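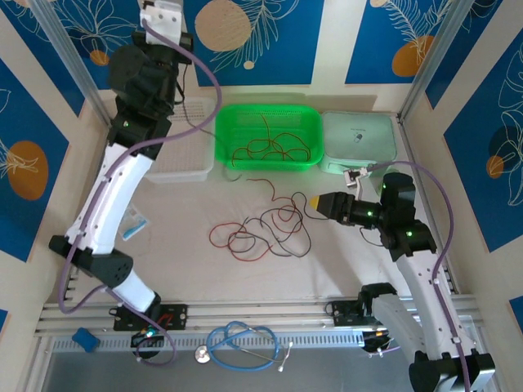

Why the Turnout Was Low: The By-Election in Gachanja Ward

Group report, Introduction to Local Government
Halima Mushi, Kalkidan Gudeta, Sizwe Sibiya
Supervisor: Esther Mosoti

1. Background

The seat of Gachanja ward in the Vudiston town council became vacant when the former councilor moved to another district. The by-election was held in March. There were three candidates, and the seat was won by Erasto Nyamweya, who stood as an independent. In total 1857 residents voted. This is much less than in the last regular council election, and our group wanted to understand the reasons.

Our question was the following: did people stay at home because they were not interested, or because they did not know enough about the election?

2. Method

We prepared a questionnaire with 14 questions. It was tested first with classmates, and after the test we changed the wording of two questions that were understood in different ways. We then asked people at the bus station, at the Tuler market and in front of the two primary schools which were used as polling stations. We received 196 completed questionnaires. Only residents who were 18 or older could take part.

Kalkidan and Sizwe also made short interviews with two of the candidates. The third candidate did not reply to our letter.

3. Results

Nearly half of the people who did not vote told us that they had not known the correct day. Many of them had heard about the election, but they believed it would be later in the spring. The notice of the council was placed on the board in the town hall and on its website, and few of our respondents look at either.

The second reason was the change of polling station. Residents from the Grultham side of the ward had to vote in a different school than before. Several older people said the walk was too long for them, and the evening bus stops before the polls close.

Lack of interest was mentioned less often than we expected. Among the respondents under 30 it was the most common answer, but this group was small in our sample.

Mr. Nyamweya told us that he visited the market almost every morning during the campaign, and that the question he heard most was when the voting would be.

4. Limits of the work

Our sample is not random. People who shop at the market in the daytime are probably older than the average voter. Also, some persons may say that they did not know the date when in fact they did not want to go. We could not check this.

5. Suggestions

The council should send a printed notice to each household before a by-election. The notice should show the polling station on a small map. We also suggest to keep the evening bus running until the polls are closed.

The questionnaire and the tables are in the appendix. Halima wrote sections 1 and 3, Kalkidan section 2, and Sizwe sections 4 and 5.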